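Checked Cloth, Flat Table

A grid pattern is unforgiving on a table. Plain cloth hides a slack area; a printed check shows it at once, as every line that should run straight begins to wave. Attila Bíró, who fits out display tables for Pluvik, treats the lines as a gauge. He aligns one row with the table edge, pins nothing, and works the slack outward with the flat of the hand.

Cotton and linen need different handling. Cotton relaxes under a warm iron. Linen should be pressed slightly damp and left flat for 15 minutes before it is moved. Lint shows on pale pink more than on white, and a roller removes most of it — brushing tends to drive it into the weave.

A second cloth hung behind the table adds its own weight where it lands. Bíró lets the lower edge rest on the tablecloth and smooths the under layer first. Goods go on last. A boxed item dragged into position will pull the check out of line; one lifted and set down will not.

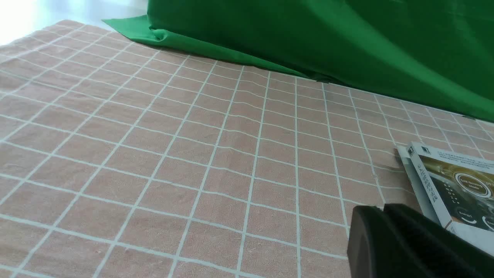
Hajdu writes that pressing linen damp left marks on a varnished table, and that a layer of felt underneath cured both the marks and the creeping.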